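急招:图书上架协作员(配合机械臂),另收工艺试用参与者

Astel 图书周转中心,Colloston 馆区
发布:2026年5月17日
招满就撤,不另通知

先说要点,赶时间的看这一段就够了。招15人,长期岗和短期试用都有,地点在 Colloston 馆区一楼后场,就是还书口后面那一大间。不要求懂编程,不要求懂机器人。要求认字、认书、有耐心、能站。做过图书馆、书店、旧书仓、分拣线的优先。没做过也可以来,有带教。

我们是干什么的

给几家图书馆和校园书屋做周转。书还回来,查损、消磁、归类、上架、装箱、送走。以前全靠人。还书高峰在4月,最忙那天进来2,037册,后场堆到走道里,大家加班到很晚,腰都直不起来。那之后公司决定上机械臂,先做小书架的补书和理书,就是送到各个阅读角去的那种小架子。

现在的进度:试运行。机器能做一部分,做得慢,有些书型做得还行,有些书型老出岔子。所以缺人。缺的是会看书、也愿意看着机器干活的人。

关于裁人的问题,面试的时候几乎人人都问,这里先写清楚。原来后场的分拣同事全部留用,岗位名称改了,班表改了,底薪没有降。搬重箱的活少了,坐着看屏幕的活多了,有的人喜欢有的人不喜欢。有两位老同事试了一阵,觉得盯屏幕眼睛累,申请回了还书窗口,批了。以后会不会变,写招聘的人没办法打包票,合同里写的是本合同期内不因设备上线调减岗位,签之前自己看第四条。

岗位一:上架协作员(长期)

日常要做的:
开班前检查台面、书架、线缆,清台,登记
按 Didow 里的任务单备书,把书摆到位
机械臂运行时在旁看守,有异常按暂停,写明原因
机器放歪的、放反的、放错层的,人工纠正,并在系统里标记
核对书名和索书号
收班前复位,擦台,断电按流程走

要求:
中文阅读没有障碍,繁体能认个大概更好
能分清封面封底、书脊朝向。听起来简单,真干起来连续几小时会走神
记录写得清楚。"机器坏了"这种不算记录
身高不限,能站立作业,中间有轮换
能接受早班或晚班,二选一,定了以后尽量不动

不需要:
不需要自己修设备。设备有专人。看到螺丝松了,报,别自己拧
不需要英语。界面是中文的,有几个按钮还没翻译完,带教时会讲

岗位二:远程示教员(长期,名额少)

坐在操作位上带着机械臂做动作,做成功的留下来,给后面训练用。手要稳,性子要慢。打游戏打得好的不一定做得好,来试过的几位里,最稳的一位以前是修补旧书的。这个岗位要先过一次实操,现场试,当场告诉你行不行。

每做完一条要自己先判断能不能用。书滑了、夹了封皮、碰了架子,都算不能用,照实标。宁可一上午只留下几条好的。产量不跟奖金挂钩,4月以前挂过一阵,结果大家抢速度,书角磕坏不少,取消了。

工位长什么样

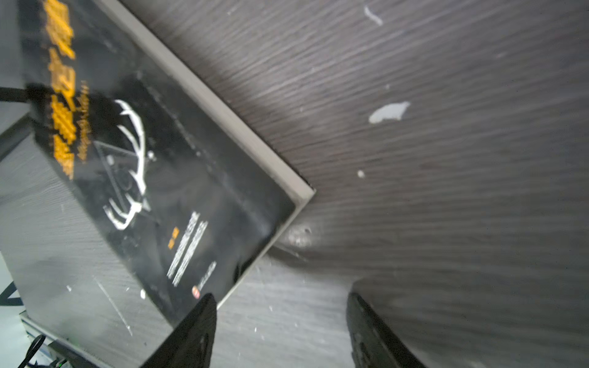
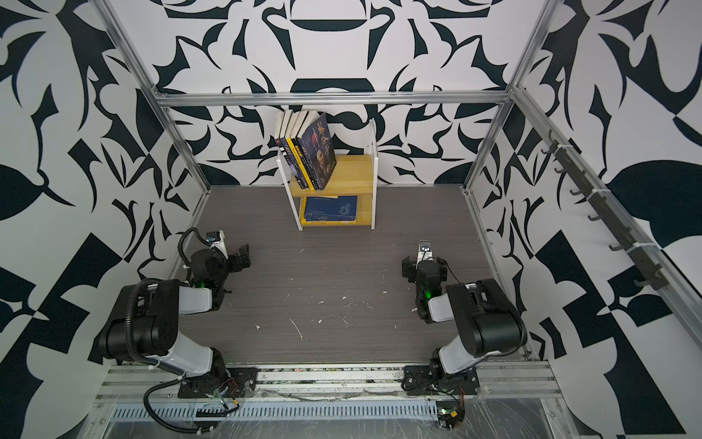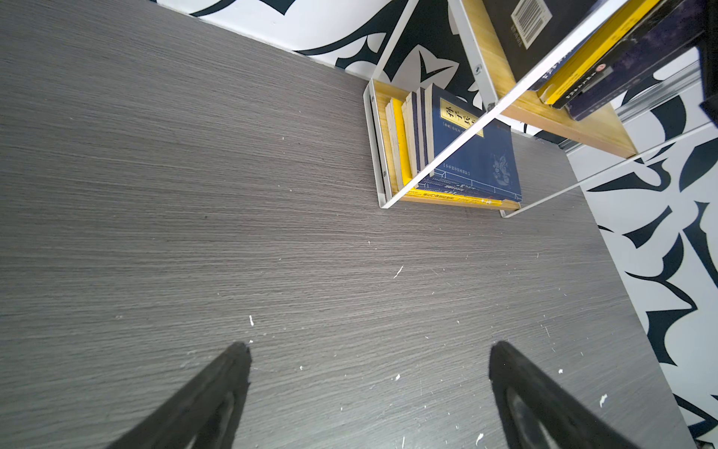 班组怎么分,是来问的人第二关心的事。一个工位配一名协作员和一名示教员,两人轮换,不让一个人从头盯到尾。协作员说停就停,示教员不得越过协作员继续跑,这条写进了操作规程。核对书名这件事目前还离不开人:第三张里那本《孙子兵……》的蓝色封面,黄色题签前面正好横过一根白色架杆,遮掉一点,系统读出来的书名就可能缺字,要人看一眼再点确认。还有倾斜的问题,第二张上层那排书往右靠着,这种架子再往里加书之前先扶正,再放。顺便讲清台,台面上的白色小碎屑三张里都看得到,开班前和换班时各清一遍,用软刷加吸尘,不准用嘴吹,不准用湿抹布去抹夹爪。深色的书落在灰台面上,封面上有一点白屑读者拿到手就会来投诉。这活归协作员,算工时。

摆书也有讲究。黑封面、反光强的书,像第一张里那种斜着放的,灯光一变相机看到的就不一样。任务单要斜放就斜放,要正放就正放,别自作主张替机器摆整齐。新人最常犯的毛病就是这个,手太勤快。我们要的就是各种角度都有。

安全

机械臂动的时候手不进围挡。没有例外,书掉了也不进,先暂停。长发扎起来,不戴手链、挂绳。围挡里不放水杯。暂停按钮在哪,第一天第一件事就教。违反一次口头提醒并重新培训,第二次调离工位。听着严,前面的同事都说没什么不适应的。

线缆和电路部分不碰。看到线皮破了、接头松了、指示灯跟平时不一样,停机,贴条,叫人。

变化大的地方,提前说

体力上轻了。弯腰、抱箱少了,站和看多了。收班以后腿酸的还是腿酸。

节奏上变了。以前一车书推过来,自己决定先理哪摞,现在是任务单派下来,按顺序来。有老同事很不习惯,提意见说单子太死,于是加了一个"延后"键,每班可以自己调几张单子的先后。这种意见继续提,提了会看。

记录多了。以前做完就完了,现在每次异常都要写两行。头一周会觉得烦。

有摄像。工位上方和夹爪上都有相机,拍的是台面和书,手和袖口难免会拍进去。画面用来查错和训练机器,不用来算个人效率,不用来考勤,考勤走门卡。入职前会给一份书面说明,要签字,不愿意签的可以应聘还书窗口,那边也缺人。

聊天少了一点。以前几个人围着一张大桌子理书,边理边说话。现在工位是分开的,晚班尤其安静。休息时间因此固定到一起,大家一起歇。这个是员工自己要求的,我们觉得挺好。

待遇

底薪按原分拣岗标准,级别面谈时定,工资条上各项分开列
培训期每天198元,培训期内离开照样结算
每月全勤1,000元,病假有证明不扣全勤
晚班另有补贴,餐补按班发
社保按规定缴
工作服、防滑鞋公司出,鞋码报名时写上

培训期不长,做完考核转岗。考核考三样:暂停流程、书名核对、写记录。不考速度。没过可以再考一次。

带教和升级

后场主管 Iolo Ellis 负责带教,早班跟他,晚班跟晚班组长。Iolo 中文讲得慢,但讲得明白,听不懂就让他再说一边,他不会嫌烦。他自己也是从理书做起的,设备来了以后才转过来管工位。

往上走有两条路。一条做组长,排班、对接各馆。一条做流程记录员,把现场的问题整理成文,跟设备那边开会,告诉他们哪里不好用。后一条现在特别缺,会写东西的请在报名时注明。

短期试用参与者

除了正式岗位,另收一批短期参与者。来半天,做两件事:一,按单子摆书、看机械臂跑一轮,遇到觉得不对的地方按暂停;二,填一份问卷,再跟我们聊一会儿。主要想知道没接触过的人什么时候会紧张,哪一步看不懂,提示音是不是太吵。

成年人就行。戴眼镜、左撇子、上了年纪的都特别欢迎,现有流程是几个右手的年轻人试出来的,肯定有没想到的地方。有行动不便的朋友想参加,请提前讲,操作位高度可以调,入口有坡道。

报酬当天结,金额按当次通知。不影响应聘正式岗位,做完想留下来的可以直接转面试。

不接受代报名。不接受中介。收你钱的都是骗子,我们任何环节都不收费,体检费凭票报销。

怎么报名

正式岗:到 Colloston 馆区前台领表,或者在 Didow 招聘页上填,两个都行,别重复交。表上写清楚:姓名、联系方式、想应聘哪个岗、早班还是晚班、什么时候能到岗、鞋码。简历有就附,没有就写几句以前做过什么。不用写自我评价。

试用参与者:表上勾"短期",写可以来的时段。

收到以后会打电话,陌生号码麻烦接一下。两次没接通会发短信,短信不回就顺延下一位了。面试在后场旁边的小会议室,聊完带你去工位看一眼真机在跑,看完再决定来不来,完全可以。

要带的:身份证件。示教员实操那天请穿袖口收紧的衣服。

几个常被问到的

Malabanan 那边的库房招不招?暂时不招,那边还没装设备,还是老办法理书。装了以后会优先从这边调有经验的人过去,自愿。

可不可以只做周末?正式岗不行,短期可以。

怕机器行不行?行。有位同事刚来的时候离围挡老远,现在她带新人。怕一点比太大胆好,太大胆的我们反而要多看几天。

可以带手机吗?工位上不可以,有储物柜。家里有急事的跟组长说,前台电话可以转进来。

书弄坏了赔不赔?按流程操作的不赔,登记就好。瞒着不报的另说。

干一阵发现不合适呢?培训期内随时可以提,工资照结。转还书窗口、转配送也都可以商量,看当时有没有空位。

住宿没有。附近有公交,晚班下班那趟末班车赶得上,早退几分钟去赶车的事以前有人提,现在晚班收班时间已经往前挪了。

先写这些,有漏的会在本页补。帐号登不上 Didow 的直接来前台领纸表,别等。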